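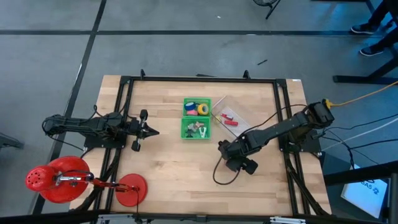 Kamonchanok Paisan wrote: I read the result and I'm not sold. If you train on 2,043 episodes and then test with the same kinds of objects, of course the policy looks good. What was held out?

drenley_bench
Objects were held out, positions weren't. We swapped in items the policy had never seen but kept the green bins where they usually sit. The method is the one from the Tevetti writeup: both arms share one policy, and it predicts a short chunk of motion for the pair – no separate left and right models.

Kamonchanok Paisan
Then call it object generalization and leave layout out of the title. Moving a bin a hand's width is the test I'd want to see.

servo_hum
Agree with that. We ran the Droltedent code in March with two separate policies and the arms kept reaching for the same item. Shared policy fixed most of it for us. Never tried shifting the bins either.

Misaki Iwasaki
I disagree a little. Fixed layout is a fair first step if the question is coordination. Change the layout too and you can't tell which part failed. My complaint is different: how are you scoring a handoff? If the item drops and gets picked up again, does that count?

drenley_bench
It counts if it ends up in the right bin before time runs out. Drops are logged but not penalized.

Misaki Iwasaki
That hides a lot. Dimitriou scoring takes off for every drop, and our own numbers looked much worse under it.

drenley_bench
Fair. The logs are all there, so I can rescore without running anything again. Small tape rolls will probably take the biggest hit.

Kamonchanok Paisan
Post both scores side by side please. And the shifted bins, even if it's a short run.

drenley_bench
Rescoring first. Bins after that.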